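Garment Care Basics: folding a T-shirt on a big soft table
Handout notes for the practical, reading time 5 min

Hi everyone. I've typed these up from what I said in class plus the bits I forgot to say, so they wander a little. Bring them to the April practical if you can, and scribble on them as much as you like. We're only doing the short-sleeved T-shirt this time (fitted sheets are coming, brace yourselves).

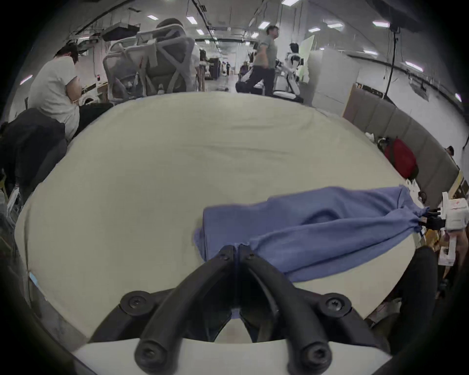
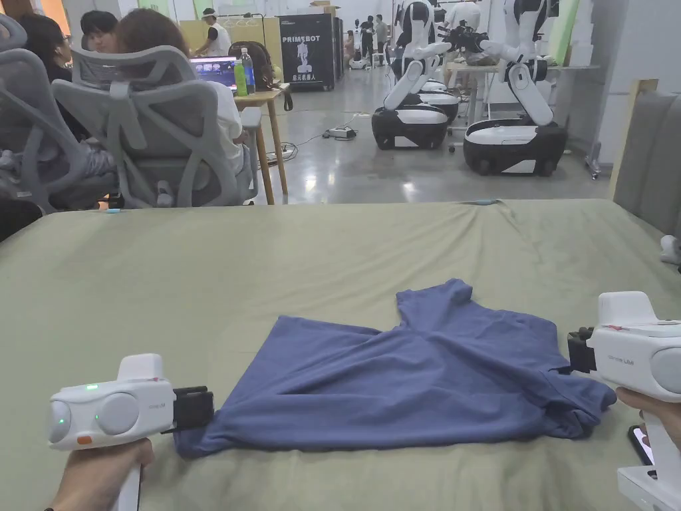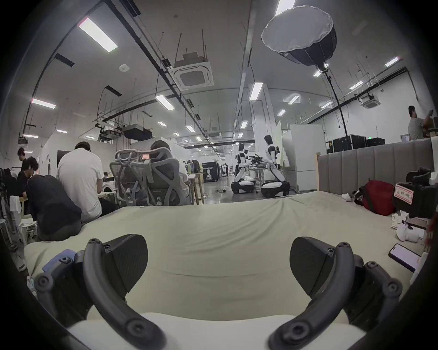
Photos: Nakach course collection

1. The surface

I want to start with the table, even though everybody wants to start with the shirt. A cloth cover is lovely to work on. It's kind to the fabric and it holds a light knit in place, so the back of the shirt doesn't skate away while you're fussing with the front. The catch is that a cover has wrinkles of its own! Look at the green-looking one in the second photo, with the blue T-shirt on it. If you smooth a shirt down over a ridge in the cover, the ridge comes through and you end up chasing a crease that isn't in the shirt at all. I've done this for a good 2 minutes in front of a full class.

So: palms flat, start in the middle, sweep out towards the edges. Then the shirt.

Give yourself more room than you think you need. A T-shirt with its sleeves out takes up a surprising amount of table, and then you need somewhere for the finished pile. At home I use the bed. It's a bit low and my back complains after a load or two, but the size is perfect.

2. Finding the shirt inside the lump

When a T-shirt comes out of the basket it's usually in a twist, with a thick wad somewhere and a tail trailing off to one side, much like the blue cloth in the first photo. Don't tug the tail. You'll stretch the knit and the wad just gets tighter. Lift the whole thing, let it hang, and give it one decent shake.

Now look for the hem. Beginners nearly always go for the collar, and I understand why, it's the part you recognise. But the hem is a long, fairly straight line with two corners you can hold, and once you've got those corners the rest tends to follow. In the second photo both ends of the hem are held and the collar end points to the far side of the table. I like that position very much. You're standing at the hem, the shoulders are away from you, and you can see the whole garment without leaning over it.

Draw the corners apart until the hem is straight and stop there. If it starts to curve up in the middle you've pulled too far, so ease off a little.

3. Flattening

Work from the hem up to the shoulders. Bunching collects in the middle of the body, and you can push it out to the side seams with the edge of your hand. Do the sleeves last. Each sleeve gets one stroke from the shoulder seam outwards, and check that the underside hasn't doubled back on itself (it has, it always has).

4. The fold

This is the Fukwood fold, the one on our marking sheet. There are plenty of others and I'm not going to fight you over them.

- Shirt face down, hem towards you.
- Bring one side in to the middle of the collar, then lay the sleeve back along the fold.
- Same on the other side. The two edges should meet or very nearly.
- Hem up to just below the collar.
- Fold in half again and turn it over.

You're after a tidy rectangle with the collar showing. Once you're comfortable, 30 seconds a shirt is a nice easy pace. Please don't race before then! I'd much rather see a slow fold with square corners.

5. Practice and what to hand in

Do a small pile at home, using a mix of fabrics if you have them. An old, soft shirt behaves very differently from a new stiff one, and a thin stretchy one is a little monster. Then write me around 400 words on which stage gave you the most trouble and what you changed. Dot points are fine, and so are rough sketches in the margin.

If you have the Rathjen booklet, the section on knits goes with this one. Skip the bit about starch for now, we'll get to it with collared shirts.

Related handouts
Sorting a mixed load by fabric weight
Fitted sheets without tears
Reading care labels: the Gadametti chart
Collared shirts, part one
Setting up a folding table at home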